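Filed under: Floors & Finishes | Trade Talk

The owner of Trosirell, a two-person floor refinishing firm, has a standard first question for new clients, and it concerns humidity. Color comes later. "If the house swings from dry in January to damp in July and there is no control on it, I need to know that before I agree to anything," she said. "The finish does not hold the boards still. People think it does."

We spoke in the firm's workshop at seven in the morning, before the crew van left for a job in Brirkum. She has been sanding floors for 22 years and keeps a paper log of every one. The most recent entry was a 525-square-foot ground floor in white oak, three coats, water-based.

Her method for moisture is simple. She takes readings in at least 12 spots per room with a pin meter, writes them on masking tape, and leaves the tape on the boards until the sanding starts. A spread of more than two points between readings stops the job. "One high spot by an outside door usually means a threshold leak. A high band down the middle means something under the floor. Either way I'm not putting finish on it."

On grit sequence she is strict. The first cut depends on what is coming off, and after that no grit is skipped. "If you jump from 36 to 80, the 80 will not take out the 36 scratch. It polishes the tops and leaves the bottoms. You won't see it until the first coat is on and the sun is low." She vacuums between every pass, including the edges, and changes the edger disc sooner than the manufacturer's card suggests.

Asked about oil-based against water-based products, she declined to pick one. Oil-based finish ambers and takes longer to cure. Water-based stays closer to the color of the raw wood and lets her put on two coats in a day if the air is moving. She does warn clients that pale floors in water-based satin show dark grit sooner than they expect, and that a rug should stay off for two weeks in either case.

Open-plan rooms take up much of her planning time now. With no doorway to stop at, a coat has to be carried the full length of the floor in one go, and the wet edge has to be kept narrow enough to reach.
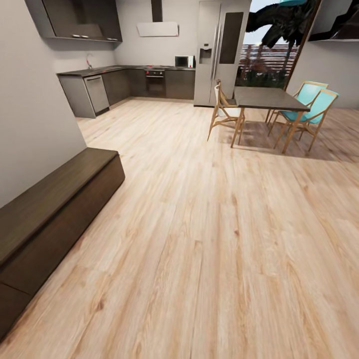

"I work with the boards, always, and I plan my way out before I open the can," she said. "On a long run I want one person cutting in along the cabinets and one person pulling the applicator. If the cutting-in gets more than six feet ahead, it dries and you get a picture frame around the room."

Built-in furniture is a separate line on her estimates. She masks the base, hand-scrapes the last inch, and charges for the hour. Toe kicks come off if they are clipped and stay on if they are glued.

The largest job in the log is a community hall in Nellach, at 2,553 square feet. It took nine working days, and she would schedule it differently now. The crew sanded for five days and coated on the sixth, by which time dust had settled on the ceiling beams and came down into the first coat. The whole coat was screened back and done again. Beams and light fittings are now cleaned the evening before coating, with the fans off overnight.

Her advice on maintenance was short. Use a dry microfiber pad during the week and a damp one when needed, with no steam and no vinegar. Felt pads under chairs should be replaced twice a year. A recoat is due when water stops beading in the traffic lanes, and she prefers to be called before the gray shows. "Once it's gray, the water is in the wood," she said. "Then I'm sanding again, and there's only so much board above the tongue."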